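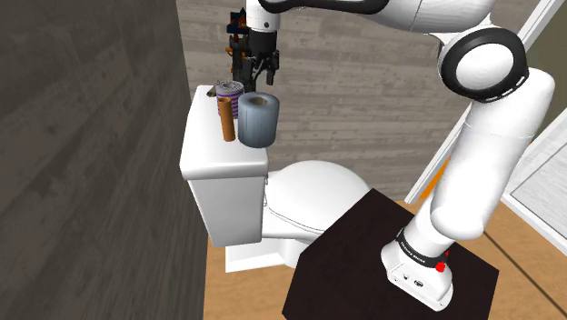 Has the leak detection trial at Otville cut water losses?
Unaccounted-for water is lower than it was, but we can't yet say the trial is what lowered it.

Progress report to the Orden Water Fund
Otville leakage trial, second reporting period

1. Where we are
The acoustic loggers from Jemow are now on the mains at 34 sites, most of them along the creek side of town and up towards the Dow reservoir. The grant application promised the full network would be covered by May. We have not managed that. The older cast-iron mains under the shopping strip have valve pits too shallow for the logger housings, and the council has asked us to stay out of them until the footpath works finish.

2. What the numbers say
Night flow into the town zone was 2678 kilolitres for the baseline month and 2170 kilolitres for the most recent one. The supplier's summary puts the whole drop down to early leak detection. We'd be cautious about that claim, for a few reasons.

The baseline month was hot and dry, and plenty of households water their gardens after midnight. The comparison month was wet. The zone meter was also recalibrated between the two readings, and the technician's sheet doesn't record how far out it had been. We have asked for the original test results and have so far been sent a brochure.

The loggers have led crews to 5 confirmed leaks. One of those had already been phoned in by a resident whose nature strip had turned to bog. The other four were small, and repairing them wouldn't account for a fall of this size.

3. Household side
The application also set aside money for fixing running toilets and dripping taps in older homes. Take-up has been slow. The letter we sent out read like a bill, and several people rang to dispute it. A rewritten version is with the printer. We still think this is the cheapest water in the program, though we have no local figures to back that up and won't be quoting anyone else's.

4. Spending
Logger hire is on budget. Excavation is over, mainly from two digs at spots the software had flagged as high confidence where the crew found sound pipe and dry clay. The plumbing allowance is largely unspent, and we request permission to carry it forward.

5. Next period
We propose to leave the loggers where they are and not extend hire to the remaining sites until we have a like-for-like comparison. The Dow zone has its own meter and no garden watering to speak of, so we'll use it as the check. If night flow there hasn't moved, we will recommend ending the hire early and putting the balance into valve replacement.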